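Progress report to Grekora, period ending 8/31/26
Project: Paterson kitchen tasks, simulated demonstrations
Prepared by: the data group, Pellell

1. Summary

In this period we continued to gather demonstrations in simulation for the two-arm kitchen tasks. We recorded 261 new episodes, and the collection now holds 1649 episodes which passed the review. The plan for August is fulfilled, except for one task family (see section 4).

2. Work done

All episodes were recorded by our operators in the Aline simulator, with the countertop layouts that we agreed with you in the last review. At the start of every episode the objects are placed again by the program, within limits, so that the policy does not learn one fixed position. The operator controls both arms and both hands during the whole episode, also when only one hand has work to do.

Most of the new episodes belong to the family "take food from a bowl". We chose it first because the older data had too few examples where the hand must come from above, over the rim. Small round items are still the most difficult for the operators. They need to feel the moment of contact, and in the simulator they can only see it.

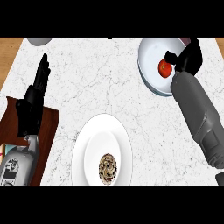 Figure 1. Right hand over the white bowl with the tomato; left hand open and free.

We also changed the instruction for the free hand. Before, operators moved it out of the view or let it hang wherever it was, and the training runs showed that the policy copied these habits. Now the free hand stays open and still, inside the view, until it is needed.

3. Review of quality

Each episode is watched by a second person before it enters the collection. An episode is rejected if an object goes through another object, if the hand jumps between two steps, or if the text of the task does not fit what was done. We did not keep failed grasps as separate examples, but an episode with one failed try and a good second try is accepted. Such episodes seem useful to us — the policy must also learn how to correct itself.

4. Difficulties

The family "pass from hand to hand" is behind the plan. The fingers of the two hands sometimes lock together in the simulator, and a restart of the episode can take up to 40 seconds. We sent a report to the Aline support and wait for the answer. For now we record this family only with larger objects.

5. Next period

We will add 6 new layouts and return to the passing tasks when the contact problem is solved. We ask Grekora to confirm the list of task texts before we begin, as later changes mean that finished episodes must be labeled again. No change of the budget is requested.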